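Flastari 3 Adds Side Panel and Offline Search

Grandstead has released version 3 of Flastari, its note-taking program for Windows. The update brings a side panel that stays open next to other programs, a search tool that works without an internet connection, and a new set of keyboard shortcuts. It had been in public beta since July.

The side panel can be docked to the left or right of the desktop and shrinks to a thin strip when it isn't needed. Notes can be dragged from the panel straight into an email or a document, and text dragged the other way is saved as a new note. Users with more than one monitor can choose which screen it appears on.
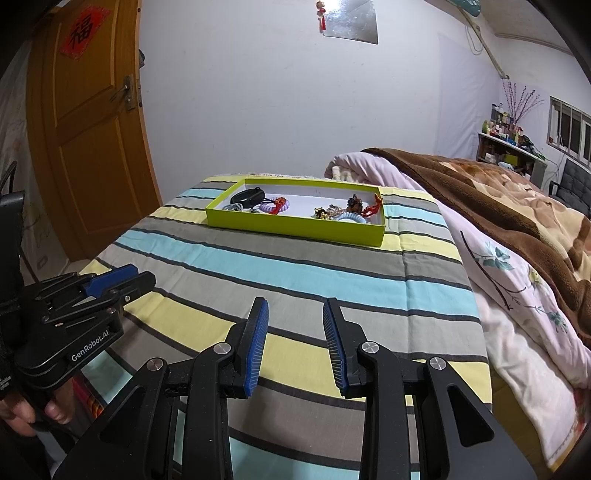

Search has been rewritten as well. Earlier versions sent each query to Grandstead's servers, but Flastari 3 keeps its index on the computer. Lead developer Nazanin Ranjbar said the first index can take a while to build on older machines – after that, only changed notes are scanned again.

The program is now available in 11 languages. Notes made in version 2 are converted the first time the new release is opened, and the old files are kept in a backup folder.

Flastari 3 is free for up to 300 notes. A license that removes the limit costs $21, and owners of version 2 can upgrade at no charge. Grandstead says a Mac version is planned but has not set a date for it.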